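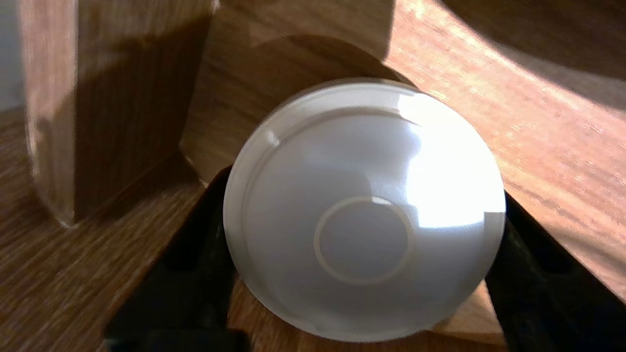

In defence of the phone call

My aunt used to answer the telephone by reciting the number at whoever had rung it. I never found out why. Presumably a caller who had just dialled it had some idea what it was. She also stood up to do it, and touched her hair.

I thought of her in August, when I spent most of a morning trying to tell my dentist that I could not come in at 10. The surgery in Nunville has a form for this. The form wanted a booking reference, and the booking reference was in an email, and the email said that if I had mislaid my booking reference I should fill in the form. At the bottom of the page, in the sort of grey normally kept for the small print on loans, was a telephone number. A woman picked up on the second ring and said "that's grand, Thursday week?" and the thing was done before I had finished apologising.

I know what the young think of this. My niece, Sorcha Ó Dálaigh, regards an unexpected call as roughly on a par with somebody climbing in through the bathroom window. When her phone rings she holds it away from her and watches it until it stops, and then she sends a message asking what's wrong. Nothing is wrong. I wanted to know whether you take milk jugs, because I have four. It is now a correspondence. We are on the third day of it, and there has been a thumbs up, though I couldn't tell you which part it was approving.

Her case, and she puts it well, is that a call is rude. It says: stop what you are doing, I have had a thought. A message waits politely in the hall with its hat in its hands. I see that, and I'd be more persuaded if my own messages stayed in the hall. The group set up to arrange Oisín Kinsella's sixtieth had reached 742 messages by the week of the party, of which perhaps five concerned Oisín. It took us a fortnight to settle on a restaurant, and we settled on the one that was shut. Catríona Nic Aodha rang round everybody in a single evening and moved the whole thing to her garden. She has been insufferable about it since and I can't say I blame her.

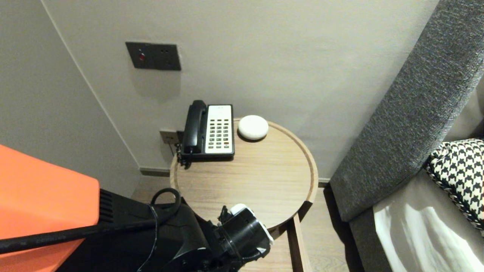
A phone with buttons and a cord, two features I would happily pay extra for.

What I miss most is the cord. You could go as far as the cord went, and then you were at the end of it, so you stood still and talked to the person. I have had whole conversations lately with Rónán McGrath in which he was, by the sound of it, emptying a dishwasher, walking a dog and buying petrol. I don't think he'd deny it. Rónán tells me he listens better when he's moving. He has asked me three times how my mother's hip is, and it was my father, and it was his knee.

You also got the voice, all of it. A person typing "fine" could be anyone from the contented to the recently bereaved. A person saying "fine" down the line gives the game away by the end of the f. My friend Usa Onsri rang me from Wollevthorpe when her job there ended, said it was fine, and I was on a train within the hour. Had she typed it I'd have sent back a small yellow face.

There are things to be said on the other side, and I was present for most of them. We had one telephone for six people, in the coldest part of the house. The bill came every quarter and was read aloud. Boys who rang had to get past my father, who treated each of them as a man from the council. I once waited in all of a Whitsun bank holiday for a call that didn't come, and had to pretend to four separate relatives that I had taken up jigsaws. I wouldn't wish that on Sorcha, who can be ignored by people in the comfort of any room she likes.

Still, I have started ringing people again, at about seven, after they've eaten. Most of them answer in alarm. "Who's died?" said Oisín. When I told him it was nobody, he went quiet for a second and then talked for fifty minutes about his shed.

1,489 shares
825 comments

Get our opinion pieces by email every weekend. Enter your address to sign up. You can unsubscribe at any time.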